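Ticket: Orkosel, ground floor shared room, table height + white panel
Opened by: Marilou Estrella
Opened: October 30, 2023
Category: Furniture / fittings
Priority: Normal (was Low, bumped by me)
Status: Waiting on parts

Problem as reported
Table in the shared room stuck at its lowest setting. Won't crank up. Handle turns, clicks, nothing moves. People stand to work in there so everybody is bent over it. Three complaints through the Trimport form, all the same thing: sore back. Also the tall white panel keeps drifting away from the wall. Might be a separate ticket but putting it here so I only have to write one.

What I checked
Handle seated OK. Took it off, put it back, same click.
Top measures 30 inches off the floor. Should go a good bit higher than that per the Väisänen sheet.
Nothing jammed under the frame that I could find with a flashlight.
Load on the table was fine. Rated for 80 kg and we are nowhere near.
Tried lifting one end while turning. Got maybe half an inch, dropped right back when I let go.

Reply, Drusine parts desk
Sounds like the crank coupling. Please confirm the model and whether both legs move together when you lift. Also please stop lifting while turning, it can strip the gear.

My reply
Model is on the underside, sticker half gone, I can read the first bit only. Sending it seperately. Legs do NOT move together, left one lags. Will stop lifting.

Drusine again
Coupling and pin both on order for you. Kit ships as a set of 2, use the pair even if only one side looks worn.

Log
Raised the table on blocks for one morning. Wobbled. Took them out.
Put a note on the table, gone by lunch.
Panel: pushed it back, wedged a rubber doorstop at the bottom. Held for a bit then it walked out again. It's curved so it only touches the wall at the edges, flat brackets are no use. Need something with a bit of give.
Asked if people could use chairs for now. Answer was no, they need to move around the table.

Guy in the jeans is the posture everyone is complaining about, and the tall white curved panel is the one I mean, left side behind the man in the black t-shirt.
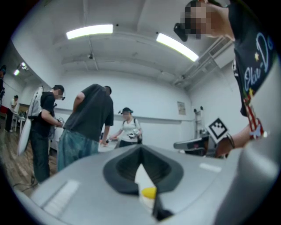
Still to do
Fit coupling and pin, both sides.
Run the crank full up and full down a few times before anybody puts stuff on it.
Order curved brackets or some kind of strap for the panel. Ask Drusine if they carry them, if not try the hardware place.
Check the September invoice, pretty sure the table is still under warrenty.
Leave ticket open till the legs travel even. Do not auto close please, it did that last time.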